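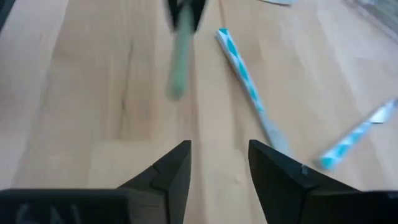 dilruba_j
Has anyone paid for Stelska oil and thought it was worth it? They want 30 quid a tin and the website promises it "feeds" the timber, which I don't believe for a second. My table's pale planks in slightly different shades, with a brown knot, and I'd like it left that way — not orange.

Prandunen
Paid it, wouldn't again. Went yellow in a year.

cekura2369
Disagree. Mine hasn't shifted. Did you sand first?

Prandunen
Yes, twice. Same as the cheap stuff, if you ask me.

dilruba_j
So one yes and one no. Any photos after a year, cekura?

cekura2369
Will look tonight.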